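吃力、吃香、吃不准

2018年7月5日，星期四

上个星期我在办公室里对一位中国同事说：“这个工作我吃不动了。”她看了我一会儿，问我中午是不是吃得太多。我想说的是“吃不消”。我知道这个词，在本子上也抄过，可是说话的时候，最后一个字没有来，来了另外一个。

后来我想了几天“吃”这个字，今天就写它。先请读者原谅，中文不是我的母语，我学中文到现在13年，写文章还是很慢，一个句子要看两三遍。如果下面有不自然的地方，请在留言里告诉我，我会改的（上一篇里的“反而”已经改了，谢谢那位读者）。

“吃”大概是每个外国学生最早学的动词之一。我的第一本课本里，第三课就有“你吃什么”“我吃米饭”。那时候我以为这个字很老实，一个人，一张嘴，一碗饭，没有别的意思。老师也没有警告我们。到了第二年，课文里有一个丈夫说他太太“吃醋”，我真的以为他们在吃饺子。我还在书的旁边写了：北方人？

“吃醋”的故事，学中文的人差不多都听过。唐朝有一位大臣，皇帝要送他美人，他的太太不同意。皇帝给她一杯“毒酒”，让她选，她拿起来就喝了，喝完才知道是醋。这个故事是真的还是后来的人编的，我不敢说。我奇怪的是另外一点：故事里的太太明明是喝醋，为什么词是“吃醋”？我问过老师，她说古时候和有些方言里，喝的东西也可以用“吃”，比如“吃茶”“吃酒”。我后来看《水浒传》的简写本，里面的人果然一直在“吃酒”，吃了一碗又一碗。上海话里，到现在香烟也是“吃”的。

所以第一条，古时候的“吃”比现在的“吃”宽，液体和烟都可以进去。这个还容易明白。

难的是进嘴的东西完全不存在的时候。我把本子里的词抄在这里，分成几种。分法是我自己的，没有看过专家的书，专家看了也许要笑。

第一种是坏事来了，你只能接受。吃亏，吃苦，吃惊，吃官司，吃败仗，吃闭门羹。足球比赛里，运动员吃红牌，吃黄牌。小时候不听话的孩子吃巴掌。这些词里的“吃”，我觉得跟“受”很近，可是感觉不一样。“受苦”听起来很远，像历史书里的话，“吃苦”好像苦真的有味道，在舌头上。而且“吃苦”可以是好话，说一个年轻人“能吃苦”，是表扬他；说他“能受苦”，就很奇怪了。我有一次在推荐信里把两个写反，幸好信还没有寄出去。

“吃亏”也很有意思。中国人说“吃亏是福”，我第一次听见的时候不相信有人真的这样想。我房东的母亲就这样想，她每次去市场多付了钱，回来就说这句话，不过说的时候脸色不太好看。

第二种是靠什么生活。吃老本，吃利息，吃救济，靠山吃山，靠水吃水。从前说“吃皇粮”，意思是在政府里工作。还有“吃父母”，现在报纸上更喜欢说“啃老”，啃比吃更厉害，让我想到骨头。还有“吃软饭”，这个词我是在电视剧里学的，以为是说牙不好的老人，在饭桌上用了一次，用在一位刚刚拔了牙的先生身上。他的太太工资比他高很多。那顿饭后来比较安静。

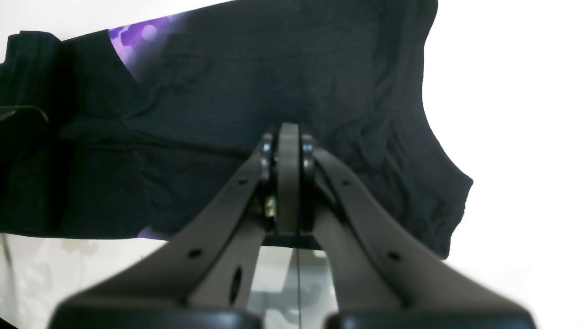

黑色短袖T恤，印花是紫色的

第三种是用掉、花掉。吃力，吃劲，这个软件很吃内存，那条路很吃轮胎。年轻人现在还说“吃操作”“吃颜值”，意思我理解是“很需要”，例如一件衣服很“吃身材”，就是身材好的人穿才好看。这个用法我的词典里没有。我的词典有692页，是我刚开始学的时候买的，封面已经用胶带粘过，里面“吃”字占了将近一页，可是没有“吃身材”。语言走得比词典快，这一点哪个国家都一样。

第四种是吃掉别人。下棋的时候，我的马吃你的炮。打仗的时候，吃掉敌人一个团。大公司吃小公司。这一种英文里也有，我们下国际象棋虽然说“拿”，但是公司可以被“吞下去”，所以我不觉得陌生。

第五种我说不清楚，只好放在一起：吃香，吃紧，吃透，吃准，吃得开，吃软不吃硬，不吃这一套。“吃香”是受欢迎，那么“吃臭”是不受欢迎吗？不是，没有“吃臭”。“吃得开”有“吃不开”，“吃得消”有“吃不消”，可是“吃透”的反面是“没吃透”或者“吃不透”，“吃紧”的反面不能说“吃松”。每次我以为找到了规则，规则走两步就停下来了。

还有一种我特别喜欢，就是船的“吃水”。船装了货，往下沉，吃水就深了；货搬走了，吃水就浅了。我家不在海边，不太有机会说，但我觉得这个词很美，好像船是一头慢慢喝水的牛。英文里说 draught，跟“拉”有关系，没有什么画面。

我把这些话写在信里，寄给了Ritu Kaushik。她和我同一年开始学中文，现在住在Sternville，母语是印地语。我以为她会同情我，结果她回信说，这有什么难的，我们也吃。她给我写了一串：印地语里，khana是吃，挨打是吃打，发誓是吃誓言，受骗是吃骗，收贿赂是吃贿赂，跟中文的“吃回扣”几乎一样。还有“吃空气”，意思是出去散步，换换空气。她说她学“吃亏”的时候没有花一分钟，学“把”字句花了一年。

我有一点嫉妒（没有说“吃醋”，因为“吃醋”一般用在感情上，这一条我现在记得很牢）。

过了几天，我又问了Anil Thevar。他在马来西亚长大，家里说泰米尔语，学校里说马来语和英语，跟邻居说一点广东话。他听我说到“吃空气”，马上说马来语也有，makan angin，吃风，意思是去旅游、去玩。他的爷爷每个星期天都要“吃风”，开一辆旧车，沿着海边走，什么也不买就回家。马来语还有吃工资，就是给别人打工；有吃时间，就是费时间；收贿赂也是吃，他说这个吃法大概全亚洲都懂。
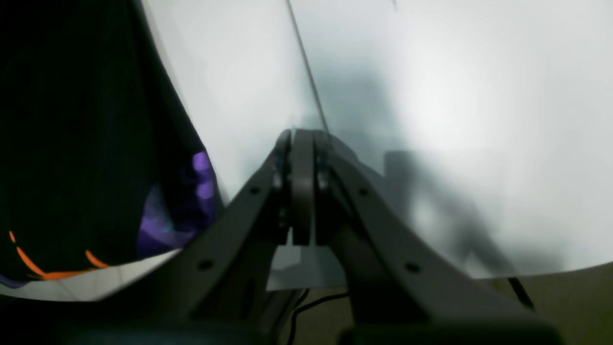 然后他教我广东话里的“食”。广东话不说吃，说食，食饭，食烟，都用“食”，可是喝茶又是“饮茶”，不是“食茶”。他说有一个词叫“食自己”，就是没有单位、没有老板给你饭吃，自己养自己，有点儿像自由职业。我很喜欢，抄在本子上了。但是我不会发音，他让我说了好几遍，最后他说：“你还是写吧。”

于是我回头看我的母语，看看英语吃什么。我们吃自己说过的话，eat your words，意思是承认说错了。这个跟中文的“食言”看起来一模一样，意思却差得很远：“食言”是答应了的事没有做，英语那个是说错了话，要收回来。我认识一位翻译，年轻的时候在会上把这两个弄混了，一位经理本来在客气地道歉，翻成中文变成了他不守信用。幸好对方也懂英语。

我们还吃乌鸦，吃卑微的馅饼，都是认错丢脸的时候吃的。我们问一个不高兴的人“什么在吃你”，在英语里，心事是会吃人的。中文里我没有找到这样的“吃”，倒是有“吃人的礼教”，那是文学课上的，意思重得多，我不敢在聊天的时候用。

这样比较以后，我发现英语的吃，差不多都是丢脸和难过，中文的吃有苦也有香。当然我不是专家，例子也是随便找的，反对的人一定可以找到相反的例子。我先生就反对，他说英语里有人“吃掉了赞美”，eat it up，很享受。好吧，这算一个。

有一点我一直想问，就是“吃”后面的名词。吃饭，吃面，这是吃的东西。吃食堂，是在食堂吃，没有人把食堂吃下去。吃大碗，是用大碗吃。吃火锅，锅也留在桌子上。我跟学生解释过一次（我在Tranel的夜校教过一学期初级中文，他们找不到别的老师），有个学生问：那么能不能说“吃筷子”？我说可以吧。回家查，又问了两个中国朋友，一个说不可以，另一个想了很久，说如果是在分餐具的时候，“你吃筷子还是吃叉子”，好像也可以，但是她自己不会这样说。第二次上课我只好告诉学生：我吃不准。他们很高兴，因为又学了一个“吃”。

“吃不准”是南方来的说法，我查到的是这样，意思是不能肯定。我觉得这是对我最有用的一个词，一天要用好几次。比“不知道”好，“不知道”像是没有想过，“吃不准”是想过了，嚼过了，还是咽不下去。

说到嚼，中文里跟嘴有关的动词，后面都有自己的一家人。咬牙，咬定，咬文嚼字；吞吞吐吐；啃书本；尝到甜头；喝西北风。“喝西北风”我喜欢，没有饭吃的人喝风，马来西亚人吃风是去玩，同样是风，一个饿，一个高兴。我把这个写给Anil，他回了一句：“所以爷爷出门前先吃早饭。”

我不打算把嘴的动词都写一遍，那要写很长。只说“喝”，喝汤还是吃汤的问题。我以前的老师是安徽人，她坚持是喝汤。英语里汤是可以吃的，用勺子，从盘子里，这是eat；如果从杯子里，直接用嘴，就是drink。小时候我外婆做的汤里有大块的土豆和芹菜根，勺子可以站在里面，我说“喝”这个汤的时候，总觉得对不起那些土豆。现在我还是会说“喝”，只是说的时候慢一点。

还有“口吃”。说话不流利，叫口吃。有的老书上说这个字应该念ji，现在词典上是chi，跟吃饭的吃一样。我年轻的时候有一点儿口吃，说英语的时候有，说中文的时候反而没有（这个“反而”应该对了吧）。可能是因为说中文的时候，每个字我都要先想好声调，已经慢得不能再慢了。我没有问过医生这有没有道理。

上个周末我去Pintér喝咖啡，带了那个本子，想把“吃”的几页重新整理。那里的桌子很小，我把词写在小纸片上，一张一个，摆来摆去，想看看能不能摆成一棵树，树根是吃饭，树枝是别的。“吃苦”我放在吃饭旁边，很近，因为苦的东西确实可以吃。“吃惊”放在“吃苦”后面。“吃香”摆了三个地方都不合适。隔壁桌的一位老先生看了很长时间，以为我在玩什么牌，问我怎么算赢。我说这是中文作业。他说他年轻的时候在Endik的工厂上班，有一位中国工程师教过他一句，他还记得，然后很认真地说：“吃了吗？”

他的声调比我的好。我回答“吃了”，他就不知道往下说什么了，那位工程师只教了问的那一半。

“吃了吗”这句话，课本上说是打招呼，不用认真回答。我在中国的时候，街上问我的人其实已经不多，年轻人说“嗨”。只有楼下修自行车的师傅每天问，不管是上午十点还是下午四点。有一次我老实地说“还没有”，他从盒子里拿了一个包子给我，豆沙的，我不好意思不吃，站在他的旁边吃完了才去上课，迟到了。老师问为什么迟到，我说：“我吃了师傅。”同学笑了很久。如果“吃食堂”是在食堂吃，“吃父母”是靠父母吃，那我觉得“吃师傅”也应该有一点道理。

下面几个词我还吃不准，请会的朋友帮助：

“吃瓜”现在还只是看热闹的意思吗？我看到有人说“吃到一个大瓜”，这个瓜好像变成消息了。

“吃土”是没有钱，那么能不能对长辈说？

“吃鸡”我知道是游戏，请不要再给我写信解释了。

还有“吃相”，我只见过“吃相难看”。有没有人说过“吃相好看”？如果一个孩子吃饭很有礼貌，能不能这样表扬他？我问了房东的母亲，她说可以，又说她没有听见过。

下一篇本来想写“打”，因为有读者在November的那篇下面提过，打电话、打毛衣、打酱油，等等。可是我翻了一下本子，“打”比“吃”还长，可能要分成两次。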